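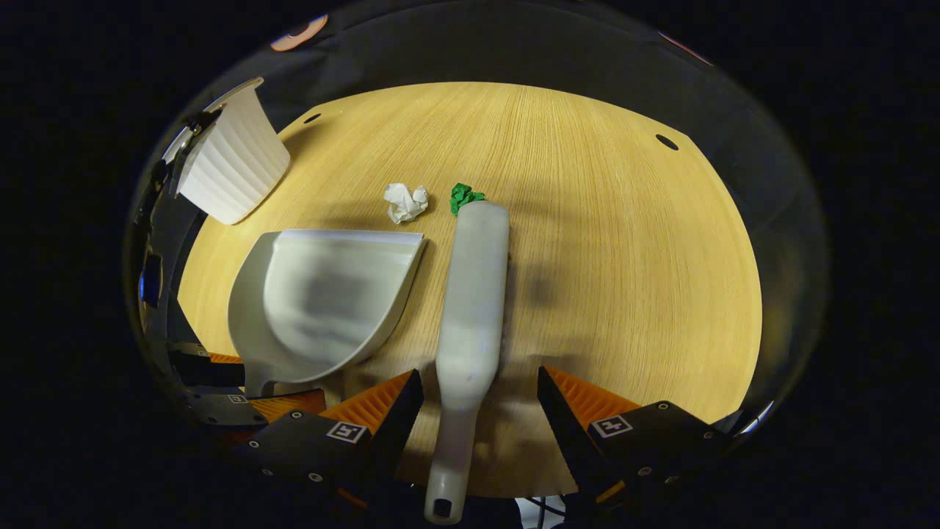 新聞の訂正記事はどうやって作られるか
ニュースのしくみ 小学校高学年から

新聞を最後のほうまで読むと、小さな枠の中に「訂正」と書かれた短い文が見つかることがあります。前にのせた記事にまちがいがあったとき、正しい内容を知らせるための文です。この文を訂正記事といいます。
このページでは、訂正記事が出るまでの手順を、順番に説明します。読むときに必要なことばの意味は、そのつど書きます。

1 まちがいの種類

記事のまちがいは、大きく分けると次の四つになります。

(1)事実のまちがい
人の名前、年れい、場所、日時、数、金額などが、実際とちがっているもの。

(2)引用のまちがい
引用とは、人が話したことや書いたことを、そのまま記事に入れることです。話した人をとりちがえたり、ことばの一部を落として意味が変わったりした場合が、これにあたります。

(3)写真や図のまちがい
写真の説明文(キャプションといいます)が写真と合っていない、グラフの目もりがずれている、などです。

(4)文字のまちがい
漢字の変換ミスや、字のぬけです。誤字・脱字(ごじ・だつじ)といいます。

四つのうち、(1)から(3)は訂正記事の対象になります。(4)は、意味が変わらなければ訂正記事を出さないことが多く、意味が変われば出します。たとえば「できました」が「できまました」になっていても、読む人は意味をとりちがえません。ところが「賛成」が「反対」になっていれば、意味が逆です。人の名前の漢字が一字ちがう場合は、一字だけでも(1)としてあつかいます。

2 まちがいはどの段階で入るか

記事が紙面にのるまでには、いくつかの段階があります。

取材 → 執筆 → デスク → 校閲 → 組版 → 印刷

取材は、記者が人に話を聞いたり、資料を集めたりすることです。執筆は、集めたことを文章にすることです。デスクは、机のことではなく、記者の書いた文章を最初に読んで直す責任者を指します。校閲(こうえつ)は、文字と事実の両方を点検する仕事です。組版(くみはん)は、文章と写真を紙面の形にならべる作業です。

まちがいは、どの段階でも入る可能性があります。取材で聞きまちがえることもあれば、執筆でメモの数字を写しまちがえることもあります。デスクが文を短くしたときに、必要なことばまで消えてしまう例もあります。組版で、となりの記事の写真と入れかわることもあります。
前の段階で入ったまちがいは、後ろの段階で見つけなければ、そのまま印刷されます。校閲は後ろのほうにあるので、多くのまちがいはそこで見つかります。ただし、校閲より後に入ったまちがいは、校閲では見つけられません。

3 例:ジャドサ橋の記事

手順を具体的に見るために、スコケオ町の新聞「ストルネス新報」の訂正を例にします。

スコケオ町にはビウォット川という川があり、ジャドサ橋がかかっています。9月、この橋が工事のために通行止めになりました。ストルネス新報のミザヌル・アマラシンゲ記者は、役場で話を聞き、次のような記事を書きました。

「ジャドサ橋が工事のため通れなくなる。歩いてわたる人は、下流の橋へ回る必要があり、道のりは300メートル長くなる。橋を通って学校へ行く子どもは54人いる。」

新聞が配られた日の朝、読者から電話がありました。下流の橋まで歩いてみたが、300メートルよりずっと長い、という内容です。

4 連絡を受けつける

まちがいの知らせは、読者、取材を受けた人、社内の人のいずれかから来ます。受けた人は、次の項目を用紙に書きます。

・連絡を受けた時刻
・連絡した人の名前と、返事をするための連絡先
・どの記事の、どの部分か
・どこがちがうと言っているか
・そう考える理由、または資料

この段階では、受けた人は「まちがいでした」とも「まちがいではありません」とも答えません。まだ調べていないからです。「確認して、お返事します」と伝えます。
連絡した人が名前を言わないこともあります。その場合も記録は残します。名前がなくても、内容が正しければ訂正は必要になります。

5 事実を調べ直す

次に、記者とデスクが調べ直します。使うのは、取材のときのメモ、録音、受け取った資料です。足りなければ、もう一度取材します。

資料には一次資料と二次資料があります。一次資料は、そのできごとに直接かかわる人や機関が作ったものです。工事の図面、会議の記録、本人の話などが入ります。二次資料は、一次資料をもとに別の人がまとめたものです。ほかの新聞の記事や、事典の説明などが入ります。調べ直しでは、できるだけ一次資料を使います。二次資料だけで確かめると、元の資料にあったまちがいに加えて、まとめた人のまちがいまで引きついでしまうおそれがあります。

ジャドサ橋の場合、アマラシンゲ記者の取材メモには、300という数字と900という数字が両方ありました。役場の資料を見直すと、300メートルは工事をする区間の長さで、回り道によって長くなる道のりは900メートルでした。記者は、となりの行の数字を写していたのです。
読者の指摘は正しく、記事がまちがっていたことになります。54人という人数も同時に調べ直しましたが、こちらは学校の資料と合っていました。一か所のまちがいが見つかったときは、同じ記事のほかの数字や名前も調べます。
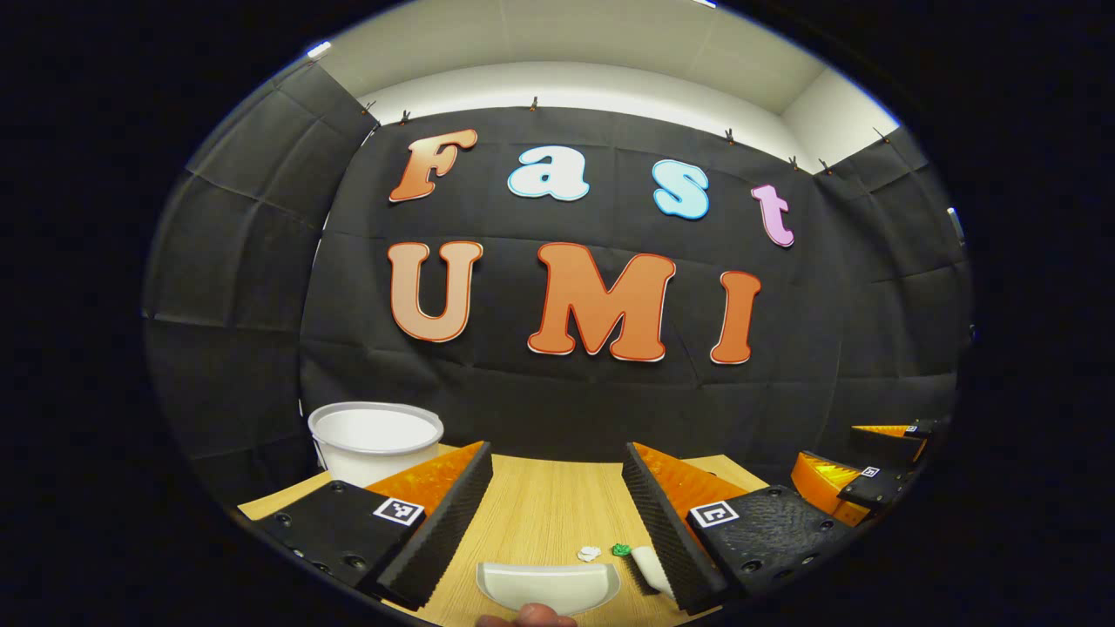

調べた結果、記事のほうが正しいとわかることもあります。そのときは訂正記事を出さず、連絡した人に、何を見て確かめたのかを説明します。資料どうしが食いちがっていて決められない場合は、決められないことを記録し、調べを続けます。

6 訂正を出すかどうか決める

訂正を出すかどうかは、記者が一人で決めません。自分の書いたまちがいを、自分だけで判断すると、小さく見つもってしまうことがあるからです。ストルネス新報では、デスクのエドヴィン・アムンセンさんが調べた結果を読み、編集長に報告し、編集長が決めます。

判断の基準は、新聞社ごとに文書になっています。ストルネス新報の基準には、次の項目があります。

・読んだ人が、事実をまちがって理解するおそれがあるか
・書かれた人や団体に、迷わくや損害が出るおそれがあるか
・読んだ人が、その情報をもとに行動するおそれがあるか

一つでもあてはまれば、訂正を出します。ジャドサ橋の記事は、一番目と三番目にあてはまりました。300メートルだと思って家を出る時刻を決めた人は、目的地におくれます。

7 訂正の文を書く

訂正の文には、決まった形があります。入れる項目は次のとおりです。

・いつの新聞の、何ページの、どの記事か
・まちがっていたのはどの部分か
・正しい内容は何か
・まちがえた理由(のせる社と、のせない社があります)
・おわびのことば(必要なとき)

ストルネス新報にのった文は、次のものです。

「訂正 前号12ページの記事『ジャドサ橋 工事で通行止め』で、回り道により長くなる道のりを300メートルとしたのは、900メートルの誤りでした。工事区間の長さと取りちがえました。訂正しておわびします。」

文の中に「〜としたのは、〜の誤りでした」という言い方があります。まちがった内容と正しい内容を一つの文に入れると、どこが変わったのかがわかります。正しい数字だけを書くと、前の記事を読んだ人は、自分が覚えている数字がまちがいなのかどうか判断できません。

ただし、まちがった内容をくり返さない場合もあります。ある人が、していないことをしたと書かれた場合などです。くり返すと、その人の迷わくがさらに大きくなります。このときは「○○さんについての記述に誤りがありました」のように書き、正しい内容を示します。

訂正の文も、ふつうの記事と同じように校閲を通ります。訂正の文にまちがいがあれば、訂正の訂正を出すことになります。実際にそうなった例は、どの国の新聞にもあります。

8 のせる場所と時期

訂正をのせる場所には、二つの方式があります。
一つは、いつも同じページの同じ位置にのせる方式です。読者は、そこを見れば訂正があるかどうかわかります。もう一つは、まちがった記事がのったのと同じページにのせる方式です。スポーツ面のまちがいはスポーツ面に、地域面のまちがいは地域面にのります。その面だけを読む人に届きやすくなります。
重大なまちがいのときは、どちらの方式の社でも、一面(最初のページ)にのせることがあります。

時期は、次に出る号が原則です。毎日出る新聞なら次の日、週に一回の新聞なら次の週になります。ストルネス新報は週に一回なので、ジャドサ橋の訂正は紙面では一週間後でした。それまでの間は、ウェブサイトに訂正を出し、学校にも電話で知らせました。

9 ウェブサイトの記事の場合

紙の新聞は、印刷した後で書きかえることができません。ウェブサイトの記事は、後から書きかえられます。そのため、別の決まりが必要になります。

まず、本文を正しい内容に直します。次に、記事の最初か最後に、どこを直したかを書きます。直した時刻も書きます。本文だけを直して何も書かないと、前に読んだ人は、内容が変わったことに気づきません。前の記事を引用して作文や発表をした人がいれば、引用と記事が合わなくなります。

「訂正」と「更新」は、分けて使います。訂正は、出したときにまちがっていたものを直すことです。更新は、出したときには正しかった記事に、その後に起きたことを加えることです。工事の終わる日が後から変わったので書き加える、というのは更新です。

紙面をそのまま保存したデータでは、まちがった記事もそのまま残ります。図書館などで古い新聞を調べるときは、その記事の後の号に訂正が出ていないかも見る必要があります。データベース(たくさんの記事をさがせるようにしたもの)によっては、元の記事に訂正の印がついています。

10 記録を残す

訂正を出した後、新聞社は記録を作ります。まちがいの種類、入った段階、見つけた人、訂正までにかかった時間などを表に書きます。記録がたまると、どの段階でどのまちがいが多いかがわかり、点検の方法を変えるために使えます。

ストルネス新報では、ジャドサ橋の件の後、取材メモの書き方を変えました。数字を書くときは、その数字が何を表すのかと単位を、同じ行に書きます。「300」とだけ書かず、「工事区間 300メートル」と書く方法です。校閲に原稿を出すときは、数字のもとになった資料の写しもいっしょに出すことになりました。

11 訂正記事をさがしてみる

家や図書館にある新聞を、一週間分ならべます。訂正記事を見つけたら、ノートに次の表を作って書きます。

新聞の名前:
訂正がのったページ:
元の記事がのった日とページ:
まちがっていた内容:
正しい内容:
まちがいの種類((1)から(4)のどれか):
理由が書いてあるか:

元の記事がのった新聞も残っていれば、となりに置いて読みくらべます。一週間分では一つも見つからないことがあります。そのときは期間を一か月にのばすか、新聞社のウェブサイトで訂正の一覧をさがします。見つけた人は、どの段階で入ったまちがいかも考えて、表のいちばん下に書き加えてください。訂正の文に理由が書かれていなければ、段階の欄は「不明」とします。

ことばのまとめ

キャプション 写真や図につける説明の文。
デスク 記者の原稿を読んで直す責任者。
校閲 文字と事実の両方を点検すること。
一次資料 できごとに直接かかわる人や機関が作った資料。
訂正 出したときにまちがっていた内容を直すこと。
更新 その後に起きたことを加えること。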